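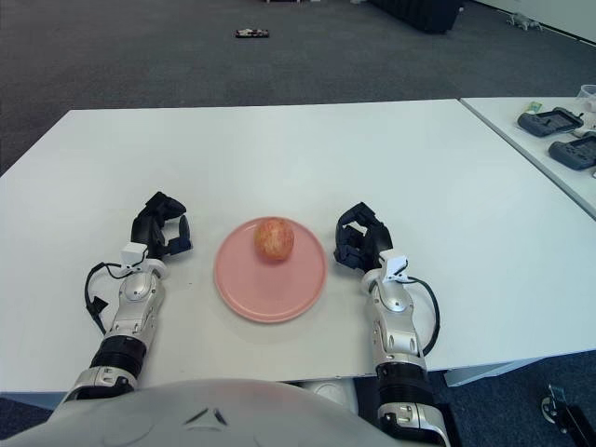
A day out at Girura: where the brass comes from

Reloaders are people who will drive 300 miles to save four dollars on a box of cases. I know this because I was in a car with three of them in April, on the way to the open day at Girura, and the subject of the four dollars came up before we had left the county.

Girura makes rifle and pistol brass. If you shoot .308 or 6.5 you have probably had some on your bench, even if the headstamp said something else, as the company does a fair amount of work for other people's boxes. They open the plant to clubs once a year. You write in over the winter, you get a letter back with a parking map, and then you get a second letter telling you the parking map was wrong.

Our party was me, Magdy Ashour, Ashwin Poduval and Czesław Górecki, whose car it was and whose taste in radio we therefore shared. Magdy shoots benchrest and weighs everything. Ashwin came into the hobby two years ago through pistol matches and still believes he is going to save money at it.

Check-in was at 8:30 in the front lobby, where we traded our phones for a numbered tag and a pair of safety glasses that had been around a lot of other faces. No pictures are allowed on the floor. The waiver ran to two pages, and Czesław read both of them, with a line forming behind him.

Our guide was Young-sook Yeom, the process engineer for the rifle lines. She had the patience of someone who has been asked a great many times whether there is a bin of seconds by the door. (There is no bin. All rejects go back to the mill as scrap, under lock. Several men in our group took this hard.)

The floor

Brass comes in as strip on big coils. The first press punches out discs and pushes each one into a shallow cup, and from there on a rifle case is mostly the same cup getting pulled longer and thinner through one die after another. Between draws it goes through a furnace, because brass gets hard when you push it around and would crack if they kept going. Then comes a wash, then another draw. I had read all this years ago in a book and nodded along. Standing next to it is different, mainly because of the noise, which you feel in your teeth.

The cups fall out of the cupping press with a sound like a slot machine paying off. Ashwin made that joke. So did the man behind him, and so, I would guess, does everyone.

The stop I liked best was heading. That's where the primer pocket and headstamp are formed in a single hit, with the solid end of the case squeezed between a punch and a bunter. The bunter is the little steel stamp with the lettering cut backward into it. Ms. Yeom had a worn one she let us pass around. Magdy asked how many cases a bunter lasts. She said it depended. He asked what it depended on. She said the bunter. He wrote something down.

After heading, the rim and extractor groove are turned, the body is tapered and the neck is formed in steps, and the neck gets its last anneal over gas flames. The cases ride past upright, spinning, and pick up that blue and straw color at the shoulder that we all pay extra for. Ms. Yeom was refreshing on this. Everybody's brass gets annealed there, she said, and some makers polish the color off afterward. Girura used to polish. Then customers began writing in to ask why the cases hadn't been annealed, so they quit polishing and let people look at the stain.

I want to be fair to the flash holes, which took up a good half hour. Girura punches them on the standard line and drills them on the match line. The drilled ones come out without the little burr on the inside, and the match brass costs more. Whether the target can tell the difference is a matter on which our car was divided the entire way home.

The lab

Upstairs it gets quiet. There's a room where they cut cases in half lengthwise, set them in resin, polish them and check the hardness at points from head to mouth. The head should be hard and the neck soft, with a nice slope in between. There were plenty of sectioned cases laid out in trays, and for the first time I got a proper look at how thick the web is compared with the wall above it. If your club ever gives a new loader talk, a sectioned case is worth more than any slide. I asked if I could buy one. Ms. Yeom gave me one, which made up for the bin.

Down the hall is the measuring room. Abdelilah Radwan runs it and was plainly delighted to have visitors, especially visitors who knew what wall runout was. He had set up a gauge on a long table and invited us to bring our own brass. Magdy had brought his own brass. He had brought it in a padded case, sorted by weight, and Mr. Radwan put them on the gauge one after another while the rest of the group slowly drifted toward the coffee.

The verdict was that Magdy's sorting had been done very carefully and that weight doesn't tell you much about where the brass is. A heavy rim will do it. Magdy took this well, in the sense that he stopped talking until lunch.

Lunch and the shop

Lunch was in the cafeteria, chicken or pasta, included. At our table was a couple from the Clidton Rifle Club who had been every year and gave us the important advice, which was to skip dessert and get to the shop before the second tour group let out.

We did not skip dessert. By the time we reached the shop the line was out to the hallway, and the 6.5 in bags of 1000 was gone. What they had left was .223 in any amount you liked, a heap of .30-06, and hats. There's a visitor discount, and you need to show your tag. A sign by the register limits each person to $620 before tax, an oddly exact number, and the cashier said it had been like that when she started.

A small hall next to the shop had tables for outside vendors. Sotiropoulos was showing trimmers, and their man trimmed a case for anyone who stopped, which is a clever way to sell trimmers, as now you want all the others to match it. Zideo had a powder scale hooked up to a phone app. It told me it needed an update. I have a beam balance from my uncle that has never needed one, and I said so, and the young man at the table smiled as though he'd met my kind before.

Czesław bought a hat. Ashwin bought .223 brass by the armload, on the grounds that it was cheap, and then remembered in the parking lot that he doesn't own a .223. He is now looking at rifles.

If you want to go

Write early, in December if you can. Groups are kept small and the morning tour fills first. Closed shoes are required and they do check. Bring earplugs you like, as the foam ones in the lobby dispenser fit no ear I've met. It's a lot of standing on concrete, with two flights of stairs up to the lab. There's an elevator if you ask at the front desk.

No loaded ammo or components with primers in them past the gate, and that includes the stuff rolling around under your car seat. The guard found a round under ours. It was Czesław's, from last season, and he'd been looking for it.

Parking is in the north lot, whatever the map says. Our gas came to $60 a head once we'd settled the tolls, and I brought home one bag of .30-06, on which I saved four dollars.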